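Section 4: Hanging the cloth and fixing lettering

This section applies to the Pledley wide backdrop kit, with either the black or the grey cloth. The uprights and feet must already be assembled and levelled as set out in Section 3. If you have the older Okach feet with the screw-in spigot, fit the adaptor collars first.

4.1 Before you start

Lay the cloth out on a clean floor with the pocket seam facing up. Check that both end pockets are open. On cloths packed before July the left pocket is sometimes held with a tacking stitch, which can be cut with small scissors.

You will need the crossbar (three sections), both end caps, the clip bag and a stepladder. Two people are needed for steps 5 to 7.

4.2 Hanging the cloth

1. Join the three crossbar sections. The section with the red band goes in the middle. Push until each button clicks.

2. Pull on both joins. If either one moves, take it apart and check the button for lint.

3. Feed the bar through the pocket from the left. Gather the cloth as you go and don't drag it along the bar.

4. Fit the end caps finger tight.

5. With one person at each end, lift the bar to chest height and drop it onto the uprights. The pin in each upright goes through the hole in the end cap.

6. Raise both uprights together, one notch at a time, to the height you want. Lock the collars.

7. Spread the cloth evenly along the bar. Work from the middle out.

8. Clip the sides of the cloth to the uprights. Use the rubber-faced clips only.

CAUTION: Do not raise one side more than two notches ahead of the other. The bar can jump off the pin.

CAUTION: Keep the cloth clear of heaters, halogen lamps and power boards.

Note: The cloth is rated for indoor use. A verandah or carport counts as outdoors.

4.3 Creases

Cloth straight from the bag will have fold lines. Leave it hanging overnight if you can. Otherwise steam it from the back, starting at the top. Do not iron the black cloth, as it goes shiny and the mark is permanent. Water spots will dry out.

Do not try to stretch creases out by pulling the side clips tighter. This bows the uprights inwards and makes the bar sag.

4.4 Weight limits

Total weight hung from the cloth, evenly spread: 249 g per panel
Maximum for any single letter or shape: 200 g
Replacement dot pack: part no. 3943

The Gautam foam letter sets are within these limits. Timber and acrylic letters are too heavy for any of our cloths and need to be hung from the bar on cord.

4.5 Fixing letters

1. Mark the centre of the cloth at the top hem with a safety pin.

2. Lay the words out on the floor in the order they'll go up and measure the full width of each row.

3. Put the hook side of the dots on the backs of the letters. Use two dots on narrow letters and four on wide ones.

4. Start with the middle letter of the bottom row and work outwards, then do the top row.

5. Press each letter for ten seconds with a hand behind the cloth.

6. Stand back to where people will be and check the rows for level. Adjust before adding anything else.

Note: Chalk marks brush off the black cloth but not the grey.

To take letters down, hold the cloth flat beside the dot and peel from one corner. Store them face to face with paper between.

Questions about this section can be sent to Lalit Tomar at Flaltley, product support. Section last revised 2021-10-02.

4.6 Layout and colour
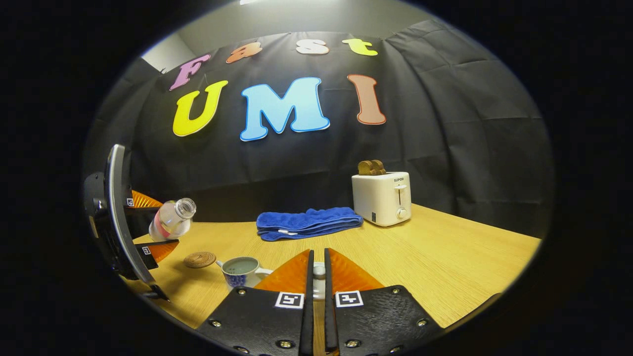

Short words in two rows are easier to read across a room than one long row, and they leave more cloth free at the sides. Put the heavier lettering underneath, as with the thick "UMI" set below the smaller "Fast", and use pale or bright colours on black. A thin white border helps with the darker shades. Soft folds in the cloth are fine between letters, but smooth the fabric behind each one before pressing it on. If a table is going in front, bring it into position before you settle the height of the bottom row, and check that anything tall standing on it doesn't cover a letter from the front seats.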